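Minutes of Incident Review: Unplanned Contact and Lost Grip, Cell 6
11 November 2024, Lundberg building, meeting room 8

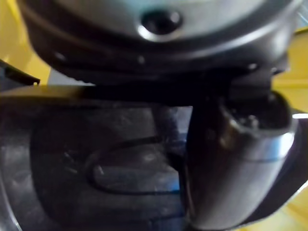
Recorded by Shabnam Chaudhry
Test Engineer, Arkard Handling Group

Present: Musa Okoro (chair), Amrit Desjardins, Ornella Donati, Shabnam Chaudhry
Apologies: Gualtiero Bianchini

1. Previous minutes
Accepted with one correction. The item on spare cable sets should read "ordered," not "received." They have still not arrived.

2. Summary of the event
Desjardins read the operator's entry. On the late shift, during cycle 17 of the handling run, the arm closed on the part and began to lift. The grip force reading fell below the lower limit partway through the lift. The program should have stopped the arm in place. It continued to the next point, and the part came free and dropped inside the guard. The operator pressed the emergency stop. The arm stopped. The guard door was closed throughout and no one was hurt.

Okoro asked that the event be logged as a safety matter as well as a handling fault, on the grounds that the arm moved when it had been told to hold. Agreed.

3. Findings so far
3.1 Force signal. Desjardins has gone through the log. The low-force flag was raised on time. The motion program reads the flag only at the end of each move, so a drop during a move is not acted on until the move is complete. The same logic is in the Gerard program, which was copied from this one in the spring.
3.2 Timeout. The signal filter was set to 1000 ms. Donati stated that this value was entered during commissioning to get rid of false trips and was meant to be temporary. There is no change record for it.
3.3 Gripper. The wrist camera view was put up on the screen. The large curved section of the gripper has grey scuffs or smudges on its surface. Donati would not say from the picture whether these are wear, dirt or contact marks. The clearance between the part and the gripper body is in deep shadow and cannot be judged from this view. No conclusion was drawn on alignment. The gripper is to come off the arm and be inspected on the bench.
3.4 Air supply. Line pressure was normal in the log for the whole shift. Desjardins considers the supply ruled out. Okoro wants the local regulator checked by hand before it is closed, as the logged sensor is upstream of it.

4. Discussion
Donati proposed restarting at reduced speed with the filter shortened. Okoro did not agree. Lower speed makes the drop less violent but leaves the fault where it is. Desjardins supported keeping the cell down until the flag is read continuously, and estimated two days for the change and the test. Donati noted that the Oei delivery depends on this cell and that two days uses up all remaining slack. Okoro will speak to Oei directly.

Chaudhry asked why the first reports described the stop as automatic. Desjardins confirmed it was manual. The shift summary had been filled in from the alarm list, where both types of stop appear under the same code. The summary will be corrected.

There was some discussion of whether the wrist camera could be used to detect a slipping part. Desjardins said the lighting on the underside of the part is too poor at present. Not pursued.

5. Decisions
Cell 6 stays locked out. Key held by Okoro.
The Gerard program is not to be run until it has the same correction.
Filter and limit values may be changed only with a signed change record.
No restart on reduced speed.

6. Actions
Desjardins: rewrite the hold routine so that the low-force flag interrupts a move in progress. Test with a dummy load and a forced signal loss.
Donati: remove and inspect the gripper, including fingers, fasteners and seals. Photograph any marks before cleaning. Check the regulator by hand.
Chaudhry: correct the shift summary, separate the two stop codes in the alarm list, and search the November logs for earlier low-force flags that cleared before the end of a move.
Bianchini: review the risk assessment for the guard door and confirm whether a dropped part can reach the lower gap. To be told of this action by Chaudhry.
Okoro: inform Oei of the delay.

7. Any other business
Donati reported that the lockout tags at the cell are nearly used up. Chaudhry to reorder.

Next meeting: when the bench inspection report is available. Okoro to call it.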